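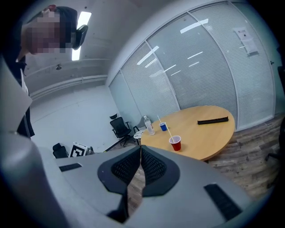
Mengal School of Engineering - Department of Mechanical and Control Systems

Intro to Automation, week 2 notes: can a machine clear the table yet?

Hi all, these are my notes from Monday, tidied up a bit for those of you who had the timetable clash. Uzma Niazi is teaching the other section and her handout covers the math, so I'm sticking to the chores.

Start with a round table, a water bottle, a red cup and a blue cup, each cup with a straw in it. Any ten-year-old can clear that! Now write it out as steps for a gripper with two fingers and you'll see why I get excited about this stuff. Where do you grab a cup that has a straw leaning out of it? Low on the side, probably, but then a light plastic cup squashes if you squeeze too hard and slides if you don't. The bottle is clear, so a depth camera may look straight through it and report the table behind (ask anyone in the lab how much they enjoy clear plastic).

Where are we, then? Picking up one known cup from a known spot is pretty much solved. Shop floors have done that sort of thing for decades - same part, same place, same light. Tekle Jemal ran our Gadulance arm on cup pickups in September and got 200 tries done before lunch. Then he swapped in a different cup, and the afternoon went very differently.

Soft pads on the fingers help a lot, by the way. They give a little, so your position can be slightly off and you still get a decent hold. We'll come back to friction next time, so please bring the Stinel worksheet.

For the homework, pick one chore from your own kitchen and write the steps for a two-finger gripper, 500 words at most. Mark the step you think fails first and tell me what the machine would need to sense to catch it. Loading a dishwasher is taken, I've read 100 of those.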